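Canvas totes for the weekly shop, who's still using theirs?

elsp_lorkness
Posted Tuesday, September 28, 2021
I've finally gone over to canvas bags for everything and I'm so pleased with them! The one I grab most is a beige tote with orange trim and orange handles. Tall things go in upright, so bottles travel beautifully, and I can find it in the dark cupboard under the stairs (the orange really helps).

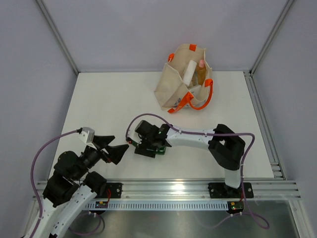 The other thing I love is that it folds flat in my bike basket on the way there. It does slump a bit when it's only half full, but I've had 10 kilos of potatoes in mine with no trouble. What does everyone else pack first?

Nigel Heywood
Tins first, always. Bread on top. I wouldn't trust a bottle standing up in a soft bag though, one sharp corner and you've got oil over everything.

pilar_c
Disagree, Nigel! Wedge it against something straight-sided and it stays put. I've carried oil home on the bus like that for 11 years.

Nigel Heywood
Your bus must have better suspension than the 165.

Facundo G
Do the orange handles run in the wash? I've got 2 with red ones and the canvas went pink in April.

elsp_lorkness
Cold wash, inside out, and dry it on the line. Mine's been fine so far, lovely bright orange still. Pilar, do you lay the eggs flat or stand them on end?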